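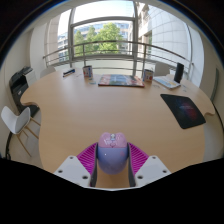
Gripper with the ribbed magenta pads closed on a pink and lavender mouse, near side of the meeting table

negin_t
Hi all, I'm putting together the equipment request for November and would love a sanity check before I send it off. We want to go from one hand-held gripper to three so more people can record tabletop pickups. The small stuff is what I keep going back and forth on. I have 18 sets of spare finger pads down, plus a Gesley charging dock and a shelf for storage. Too many pads? I'd so much rather ask you lovely people now than go back for more money in spring!

DeoksuH
Hello Negin, nice to see this moving along! I would order 29 sets, to be frank. Ribbed pads do wear, and when Løken changed their mold last year we waited 15 weeks for a batch that fit our fingers. Pads are cheap and waiting is not.

stinosus_fan
Gently disagreeing with Deok-su - soft pads get sticky sitting in a drawer, and we threw out a whole box last summer (it hurt). I'd stay at 18 and put the difference into a second dock. Three grippers on one dock means somebody is always standing there waiting, usually me.

ovo_bench
Does the request have anything for objects? Ours had a line of 82 dollars for mice, cups and boxes, and we spent it the first week.

negin_t
Oh goodness, no, I'd left that out completely. We've been using whatever is on the table. Adding it tonight, thank you!

DeoksuH
Fair point about the drawer. We keep ours in sealed bags and they do fine, so I am sticking with 29, but please do get the second dock as well.

negin_t
Second dock is in. I'll ask the supplier about shelf life before I touch the pad number.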